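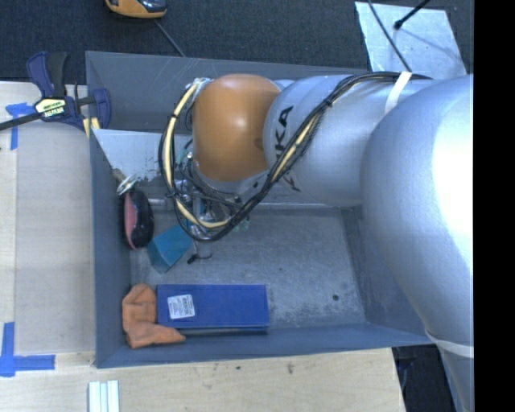 Bin cell, arm over the source bin, cable bundle and straps as found.

Ticket: Nokulville bin cell – gripper sensor drops out near left wall
Opened: 7/4/19
Assigned to: Irina Jitaru
Priority: normal
Status: monitoring

Reported problem
Cell stops with "grip signal lost" on picks close to the left wall of the bin. Picks on the right side run clean. Restart clears the fault until the next pick on the left. Night shift logged 4 stops before the cell was parked.

Checks
Gripper I/O tested at the Ruson box with the arm at home. All inputs good.
Swapped the sensor for a spare. Same fault, so the original went back in.
Jogged joint 6 by hand with the bundle in view. Signal drops at 74 degrees and comes back on the return. Repeated three times, same angle.
Air pressure normal before and after the drop. Tubing not suspected.
Bin clamp tight. Bin is on its tape marks.

Finding
The loop around the orange joint cover is too short for that wrist angle. The cables run along the top of the arm and come down on the diagonal, and the strap near the top holds them hard. All of the pull ends up at the sensor plug. One pin was backed out of the plug body.

Work done
1. Power off, air off, lockout on.
2. Opened the upper strap and fed 30 mm of slack into the loop. Closed the strap by hand only.
3. Left the tie on the diagonal run where it was.
4. Reseated the pin and checked it with a pull test.
5. Jogged through the full wrist range at low speed. No drop, no contact between the loop and the bin wall.

Open items
– Plug is worn. Replacement ordered from Grumard, part not yet in stock.
– Tsikata path file still allows the long way around on left wall picks. Limit on joint 6 to be added after the plug is changed.
– Do not tighten the upper strap with pliers. The last service sheet says to, and it needs to be corrected.

Update, I. Jitaru
Ran 3 shifts with mixed items, no stops. Leaving the ticket open until the plug is in. Next cable check is due in August.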